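How to bake rolls on the middle shelf without burning the bottoms

Most home ovens heat from below more than the dial suggests. Rolls that look pale on top and come out dark underneath are usually sitting too low, on a tray that is too thin, or both. The method on this page uses a plain white dough and should work in any electric oven with a top and bottom element.

What you need

500 g strong white flour
7 g dried yeast
8 g salt
300 ml lukewarm water
A heavy baking tray
An oven thermometer

Make the dough

Mix the flour, yeast and salt in a large bowl. Pour in the water and stir until no dry flour is left. Knead for ten minutes on a clean worktop. The dough will be sticky at first – leave it alone and don't add more flour.

Put it back in the bowl, cover it and let it rise until doubled. In my kitchen in March that takes an hour and a half. In summer it can be done in 40 minutes.

Shape the rolls

Divide the dough into eight pieces. Flatten each one, fold the edges into the middle, turn it over and roll it under a cupped hand until the top is tight. Space them well apart on the tray. Cover and leave for 40 minutes more.

Check the oven

Hang or stand the thermometer on the middle shelf and set the dial to 220°C. Wait until the reading stops moving, even if the light has already gone out. My old Gostis read 195°C with the dial at 220°C, and the Rumaneck that replaced it runs hot by ten degrees. Write the difference down and stick it inside a cupboard door.

Look at where the elements are as well. If the top one is a grill, keep it off for the first part of the bake. A roll needs clear space over it, as it will rise a good deal in the first five minutes.

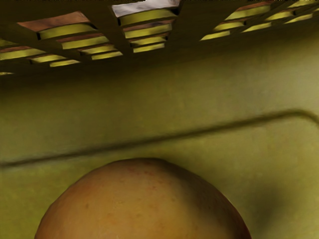

Caradog Lloyd wrote in to say that the middle shelf never worked for him: his rolls were still dark underneath after he had bought a new tray. He got round it by leaving a second empty tray on the lowest runners, directly over the bottom element, and he now bakes for two minutes longer.

I have tried his second tray and it does help, mainly in small ovens where the shelves are close together. Put it in before you heat the oven, or it will slow the first few minutes.

Bake

Slide the rolls in and bake for 12 minutes. Turn the tray round and give them another four to six. Lift one with a cloth and look underneath. It should be an even light brown and sound hollow when tapped.

If the tops are still pale, move the tray up one shelf for the last two minutes. Don't turn up the heat.

Cool on a wire rack for at least 20 minutes before cutting. Rolls for the freezer should be bagged the same day, once they are fully cold.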